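4.2 Choosing a Grasp View

Jetel, our planner, was written on the assumption that a grasp target has a shape. Laundry has opinions on this. A crumpled garment gives the segmenter a different outline from every viewpoint, and the earlier Clostis baseline dealt with the problem by picking the brightest blob and hoping. We keep the blob but drop some of the hope: Jetel scores candidate regions in the head view first and commits to a basket pose before either arm descends (Figure 3a). 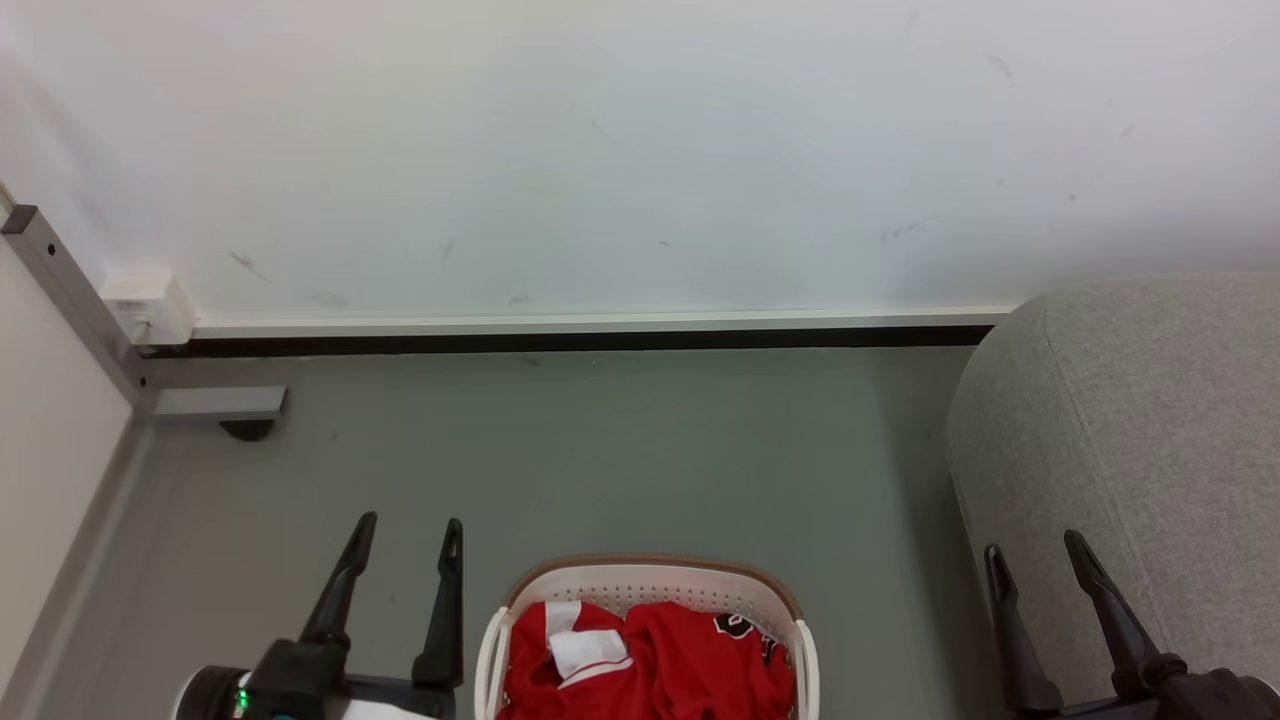 Figure 3a. Head view with both grippers open on either side of the laundry basket.

The head view is good at finding the basket and poor at telling one fold from another. Printed areas are a special nuisance. The segmenter likes to treat a black logo on red cloth as a separate object, and an early version of the planner once spent 30 replans trying to pick up a number. We now merge any region enclosed by a single cloth mask — a fix of 2 lines, found after a September of much longer ones.

Once a region is chosen, control passes to the wrist stream, where the fingers take up much of the image and must be masked out. 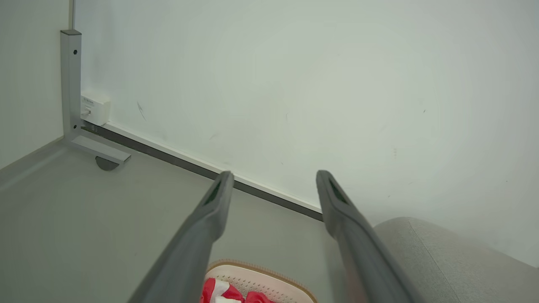 Figure 3b. Wrist view with open fingers; the basket rim and part of its contents show between them.

The mask is computed from joint angles and padded by 3 pixels. Without the padding, Jetel finds a promising gray object that follows it everywhere. Of the 459 logged planning calls, the failures that remain come mostly from rim contacts, which the cost term borrowed from Cruickshank penalizes too politely.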